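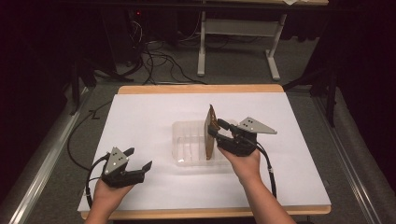 Cardboard piece and clear container, paper over the table

Jeller23
Sorting bench, November. Plan is to cut dividers for shallow clear plastic containers from scrap cardboard. Stock is 2 mm. Does it hold up standing on edge?

Tanasarn
It holds if the flutes run vertically. Trim the ragged corner first or the height will vary.

zirberg_90
Disagree. Cardboard sheds dust into small parts. Cut polypropylene sheet and be done.

Jeller23
Dust is acceptable, these are for screws. My concern is the ribbed walls. A divider cut to the inside width binds on the ribs. 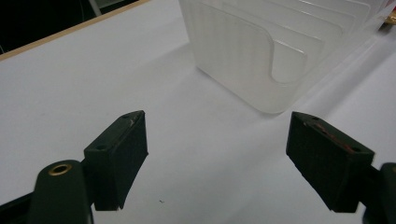

I would also like the translucent organizer to sit on the same table, so total depth matters.

Tanasarn
Undersize by one rib depth, then tape the bottom edge.

zirberg_90
Tape creeps. Use hot glue.

Jeller23
Will try tape on one and glue on another.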